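Apr 2, 2026
By Sandra Pilkington

# Lockwood Recipe Cards

A collection of 2833 handwritten recipe cards, typed up and ready to search, sort and cook from. The oldest are brown with gravy and the newest still smell of felt tip. I love every one of them!

## What you get

- `cards.csv` – one row per card, with title, ingredients, method and any notes in the margin
- `units.csv` – old measures (gills, teacups, "a walnut of butter") with the gram weights we used
- `tested/` – write-ups of the 25 recipes we have cooked so far

Wafula Wanyama typed the first 600 cards and worked out the column names. I did the rest, mostly in the evenings, with a magnifying glass and far too much toast.

## How the text was typed

Spelling is left as the writer had it, so you will find "rubarb", "rhubarbe" and one splendid "roobub". If you want tidy words for searching, use the `title_clean` column. Crossings-out are kept between square brackets. A word we couldn't read is marked `[?]`, and if you can make sense of any of them from the rest of the recipe, please do write in.

Oven settings were the hardest part. Plenty of cards just say "a good oven", and we have left those alone in the main file. The write-ups give the temperature that worked for us.

## Testing

Each recipe is cooked twice, once exactly as written and once with changes if it needs them. The Derka plum loaf needed none at all – it rose beautifully both times and I have made it again since for the sheer joy of it. The Wonance ginger biscuits spread into one enormous biscuit, so there is a note on chilling the dough.

Grey worktop and pale curtain, both pictures: 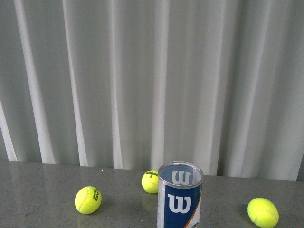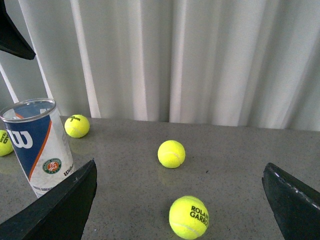 ## Known gaps

- 20 cards are missing their second side
- Soups are thin on the ground, puddings are not
- Serving numbers are blank unless the card gives one

## Coming next

The jam and pickle cards go up in May, along with a proper list of who wrote what where families have told us. Wafula is also building a small search page called Celell, so you can type in "half a cabbage and some suet" and see what comes back.

## Using the cards

Cook from them, print them, pass them on. If you share the file, please keep the `writer` column in, and send us corrections by opening an issue with the card number in the title.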